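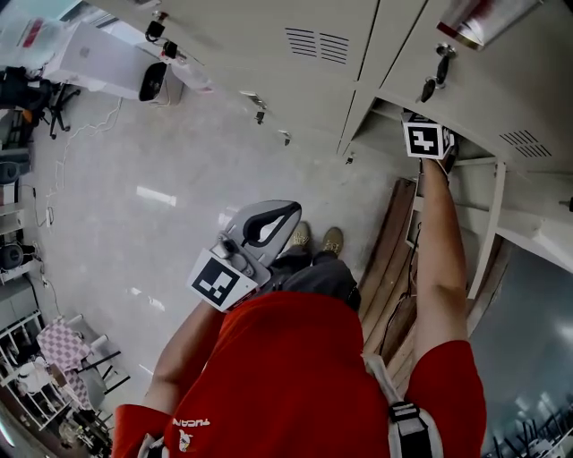 # Chapter 3. Task Transfer and the Changing Job

## 3.1 Scope of the chapter

Chapter 2 treated automation as an engineering problem: a task is specified, a machine is selected, and the cell is commissioned. This chapter considers the same process from the position of the employees whose tasks are specified. It deals with manual handling work of low force and high variety, such as opening doors, retrieving articles, and returning them to storage. Work of this kind was long considered too irregular to automate at reasonable cost.

Three terms are used throughout. A *task* is a unit of work with a defined start and end state. A *job* is the set of tasks assigned to one employee. *Task transfer* is the reassignment of a task from an employee to a machine, in whole or in part. Transfer of a task seldom removes a job, but it always changes the proportions of the tasks that remain.

## 3.2 Demonstration as paid work

In programming by demonstration, an employee performs the task with hand-held grippers, and the recorded motion is used to train a controller. Fiducial markers fixed to the grippers allow their position and orientation to be tracked. The method shifts part of the programming effort from the engineering office to the shop floor, and it creates a duty that older job descriptions do not contain.

The Brevden depot of Witorar, a parts distributor, is used as the running case. In March, the depot listed 394 separate handling tasks. Of these, 50 were selected for demonstration, with 100 recordings required for each. Knut Teuber, the shift supervisor, entered the recording hours as ordinary production time. Output per employee fell on paper, and the bonus scheme had to be recalculated.

Cempaka Liew, who represented the depot staff, raised two further points:

- Demonstrators were graded as handlers, although their work now included training and fault reporting.
- No rule stated how long recordings could be kept, or whether they could be used to assess individual speed.

Both points are taken up in Section 3.4. The reader should note that neither concerns the performance of the machine – they concern classification, pay, and records, and they arose before any equipment had been installed.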